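# Skindelar Creek walk-through, September: track, banks, crossings
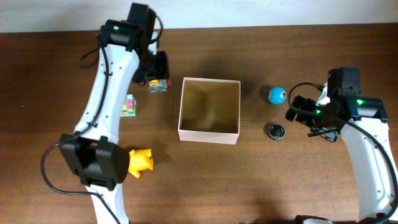
**Filed under: Land & Water > Site checks > Lower creek**

Walked by Mei Mbeki and Arlo Greenberg, start 7:40 am, car park end first. Notes typed up same afternoon, sorry for the shorthand. OK = fine, WATCH = look again next round, FIX = needs someone on it.

## 1. Car park and trailhead

- [x] Gate swings and latches. OK. Stiff.
- [x] Map board readable. OK. Old spelling of the creek name still on it, new panel is with Emília.
- [ ] Burial ground notice in place. **FIX.** Post is there, notice gone. Goes back up before the school groups come through. The families asked for the same wording as last time, don't shorten it.
- [x] Drain clear. OK after Arlo kicked the leaves out.

## 2. Lower track, trailhead to Doucet footbridge

- [x] Surface. OK mostly. Two soft spots past the big willow, walkable in boots, not in sneakers.
- [ ] Overhead limbs. **WATCH.** Dead limb on the cottonwood at tag 227. Was on the last list too. Hung up in the fork, not moving when we were there but no wind either.
- [x] Handrail on the steps. OK. One bolt proud, tapped in.
- [ ] Step edges visible. **FIX.** Yellow strip worn off the bottom two. Cheap job.

Mei: tag 227 has been WATCH for three rounds. When does a WATCH turn into a FIX? I'd say now.

## 3. Doucet footbridge

- [x] Deck boards. OK, none loose.
- [ ] Mesh on deck. **FIX.** Lifted along the upstream side, toe catcher. Taped for now, tape wont last.
- [x] Load sign. OK. Limit 5 people, still legible.
- [ ] North abutment. **WATCH.** Scour hole behind the wing wall bigger than in spring. Put a stake at the edge so we can tell next time.

Don't let anyone fill the scour with rock until Demetrius has looked. Last time rock went in it pushed the flow onto the spring side and the watercress went.

## 4. Spring and gathering area

- [x] Path to spring open. OK.
- [x] No dumping. OK. One bottle, taken out.
- [ ] Fence line. **FIX.** Top wire down between posts 3 and 4. Hoof prints inside. Lerano cattle again or strays, can't tell.
- [ ] Spray marker flags. **WATCH.** Pink flags along the ditch, not ours. Nobody picks here until we know what was sprayed and when. Mei rang Lerano at 10:15, left a message.
- [x] Sedge beds. OK, good height. Yolanda's patch cut clean, rest left alone as agreed.

## 5. Upper bank to Lasedthorpe ford

- [x] Bank edge set back from track. OK except below.
- [ ] Undercut at the bend. **FIX, close it.** Overhang with a crack running along the top. Rope and sign up at both ends, detour is through the alders. Detour is rough, add it to the visitor talk.
- [ ] Depth gauge at ford. **FIX.** Weed all over it, couldnt read the bottom numbers. Needs a brush and waders.
- [x] Throw line in box. OK. Dry, bag not split.
- [ ] Cell signal. **WATCH.** None at the ford, one bar at the stile. Radio worked both ways.

Arlo: crossing is closed to groups until the gauge can be read. Even if it looks low.

## 6. Kit carried

- [x] First aid kit. Used two band-aids, replaced.
- [x] Radios, both charged
- [ ] Eye wash. **FIX.** Past its date. Order two.
- [x] Gate keys, signed back in

## Who's on what

| Item | Who | By |
|---|---|---|
| Burial ground notice | Emília Šimko | before first group |
| Cottonwood limb 227 | Demetrius Whitlock | next dry spell |
| Bridge mesh, step strips | Arlo | end of month |
| Fence, posts 3–4 | Lerano, if they answer; otherwise us | asap |
| Spray question | Mei | chasing |
| Ford gauge | Arlo + one more in waders | before it rains propery |

## Comments added after

Yolanda Van Dusen: the bend was always going to go, my uncle fished off it and it was further out then. Please don't stake it hard. Move the track back and let the creek have it.

Demetrius: agree on the track. Can look at abutment and limb same trip. Will need the long ladder out of the shed.

Mei: still nothing from Lerano on the flags. Sedge pickup stays off.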